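The Second Shift Starts at Pickup

Shahla Safavi leaves the Siner building at 4:40 and has until six to collect two children from two different places in Brikley. The younger one, at 14 months, goes to a home daycare off the main road. The older one is in kindergarten and stays for the after-school program.
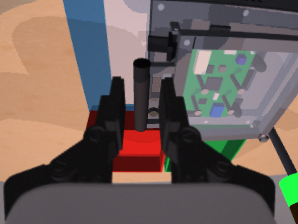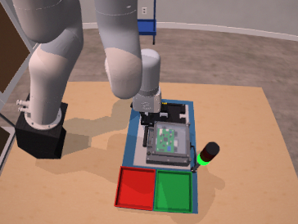
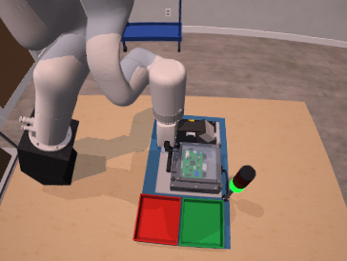
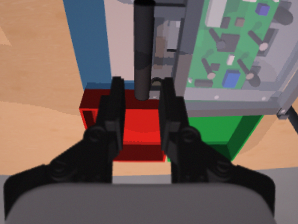
"The drive is the only quiet part of my day," she says. "Then everybody is hungry at once."

Daycare for the baby costs her $1773 a month. The after-school program adds $400, with a late fee after six. She and her husband looked at having one of them go part-time, but the health insurance is through her job and his hours change every few weeks.

What helped most was moving dinner. The family used to eat at seven, and the baby was usually crying by then. Now the kids eat at 5:45, often leftovers or eggs and toast, and the adults eat later. Baths are every other night. Lunches get packed while the dishes soak.

Bedtime took longer to sort out. The children share a room, and for most of the winter they woke each other up. Safavi started putting the baby down first and reading to her son in the hallway. It took about 54 nights, by her count, before both of them slept through.

Her mother comes over from Brakow twice a month and stays the weekend. Safavi uses the time for laundry, the grocery run and one long nap.

The family plans to change the schedule again in July, when the after-school program closes for four weeks. Her husband has asked for mornings off. He hasn't heard back yet.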